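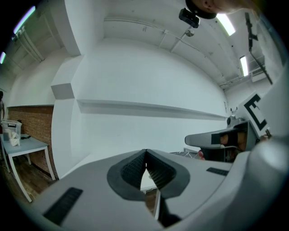

I've been putting off writing about the Stesavby paper, partly because people I like keep sending it to me with a row of exclamation marks. I've read it twice now, plus the appendix, and I'm still where I was in March when the first version went up.

The claim goes like this. You skip the robot when collecting training data. People hold a gripper in each hand, do the chore themselves, and a policy learned from those recordings runs on a real pair of arms later. The authors collected 2787 demonstrations, threw out enough to end up with 1515, and report that the result beats a policy trained on 1000 teleoperated ones.

Fine. Look at those numbers again, though. The hand-held set is half as big again as the teleop set it's being compared to. There is one line in the paper defending this, saying that hand-held collection is faster so the comparison is "matched on effort." Matched on whose effort? The hours spent throwing out the other 1272 recordings aren't in the table. I looked.

That filtering step bothers me more than anything else. What makes a demonstration bad? The appendix says "tracking failures and atypical motion." Tracking failures I'll accept. Anyone who has tried to recover hand poses from cameras knows how quickly it falls apart when the view gets blocked. But atypical motion, decided by whom, and before or after they saw the first results? If you drop the odd grasps and then test on objects placed in the usual spots, of course the curve looks smooth.

And the test itself is 4 tasks, all on tables. Two of them are variations on putting a thing in a bin.

I brought this up with Tiago Valente, who has spent a lot more time than I have with grippers in his hands, and he thinks I'm being unfair. His argument is that teleop data is bad in ways the papers never own up to. People driving an arm from a distance are slow and hesitant, and they stop to check their depth. With a gripper in each fist you move like a person. He's right about that part, I think. I tried a pair for an afternoon and forgot about them faster than I expected, although my wrists had complaints the next day.

But moving like a person is also where the trouble starts. My wrist goes places an arm on a fixed base can't follow. The paper handles this by dropping the motions the robot can't reach, so we're back to filtering again, and I still can't find how many went out for that reason.

What I'd want to see is pretty dull: equal counts, all the discards listed by cause, and someone outside the group running the tests with objects they picked themselves. Cristóvão Fonseca asked for the raw recordings in the comments on the project page. No reply as of August 15, 2020. I'll update this post if they turn up.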